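Slider knobs and blank label on a three-module switch box

Larasati Saragih
2020-11-14

Good evening to all. I am building a box with switches and buttons, made of three modules which join like puzzle pieces. The left module has two sliders with the numbers 1 to 5 printed between them, and four arcade buttons in front. The middle one has two metal toggle switches, one behind the other. There is a handle on each end, so I can carry the whole thing.

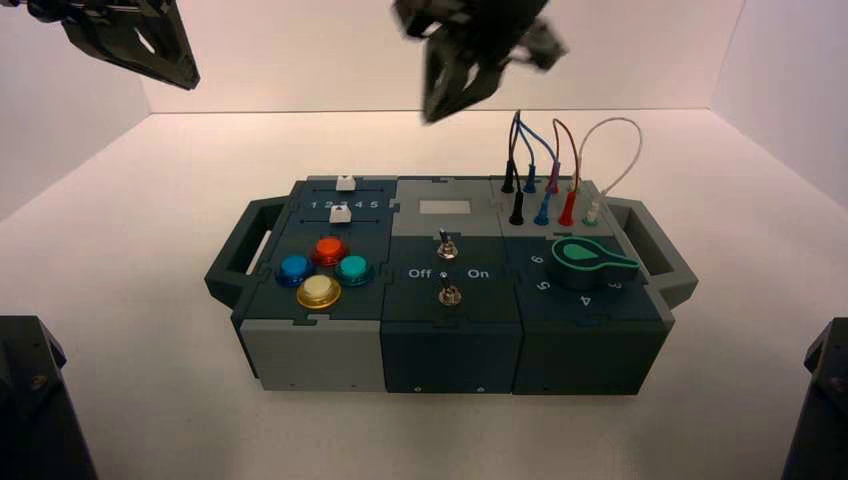 My problem is with the sliders. The knobs are small and white, and when I push them quickly they come off the stem. I tried a little paper glue, but it lasted only 2 days. I would also like to know what to write on the label of the middle module, as it is still blank. My wish is that a person can use the box without asking me anything.

Kamarul Santoso

Paper glue will not hold on plastic. Take the knob off, clean the stem with alcohol, and put one turn of thin tape on it before you press the knob back. I did this in July on a Fourie mixer and the knobs are still tight. Please do not use super glue – it can run down into the track, and then the slider is finished.

For the label I would write only what the two toggles do, in large letters. Use a pencil first.

Hafiz Tambunan

just buy bigger knobs, Driment has them. measure the stem before you order, I did not and mine were too wide

Yasir Qureshi

I agree with Kamarul about the tape. I would add that the seams between the modules collect dust, so a soft brush is useful. My own box has made more than 1000 presses on the red button and it needed no repair. The toggles are different: their nuts become loose with time, and I tighten them by hand from the top.
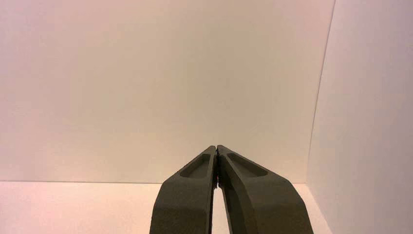
Can I change the order of the modules later, when the box is already wired?

It depends on the length of your wires. Leave enough slack inside each module for it to reach the far end of the box, and put a plug at every joint – then you can separate them without soldering again.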